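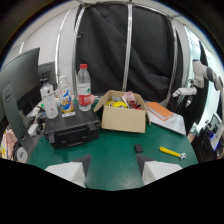 Re: [mellgate-residents] Bike thefts behind the station

> Does anyone know if the police are still looking at the bike thefts?
> Mine went from the Palleck Road racks in November and all I have
> had is a crime number and a text saying the case was closed.

I asked at the last ward meeting. The sergeant said 124 bikes were reported stolen in Mellgate and Trikomham last year, and three people have been charged so far. Most of the rest were closed within 30 days where there was no CCTV.

You can ask for a closed case to be looked at again if you have something new, such as a frame number or an online advert that matches. Ring 101 and quote your crime number. Don't arrange to meet the seller yourself.

The racks on the Memon Street side are covered by a camera, the Palleck Road ones are not. The council has been asked for a second camera but has given no date.

The next ward meeting is at 7.30pm in the library, upstairs room. I can put your question in beforehand if you send me the crime number off list.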